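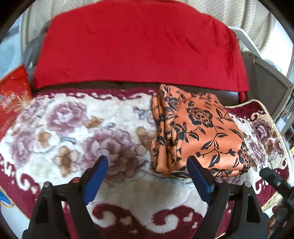 Home | Questions | Fabric care | Tags | Log in

Orange fabric with black print: safe wash temperature?

The print is pigment, the ground is reactive dye. Shrinkage at 100 °F is 3 percent. Can I go hotter?
Posted 2022-03-18

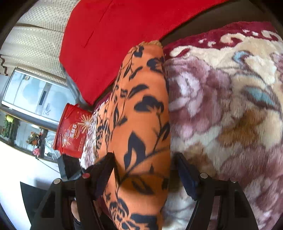
Answer 1
Stay at 80 °F for the first wash. Pigment sits on the fiber in a binder, and heat plus friction cracks it. Turn it inside out, low spin. Test the ground color with a damp white cloth on the seam allowance.
Jericho Bañez

Answer 2
I wash everything at 130. Never had a problem.

Answer 3
130 will shrink it further if the cloth wasn't preshrunk. Wash a measured swatch first. Line dry.

Print this page | E-mail this page

Comments (3)
Worer: Skip softener, it weakens some binders.
Dorus: 130 F or C?
Gumach: Swatch test worked for me in January.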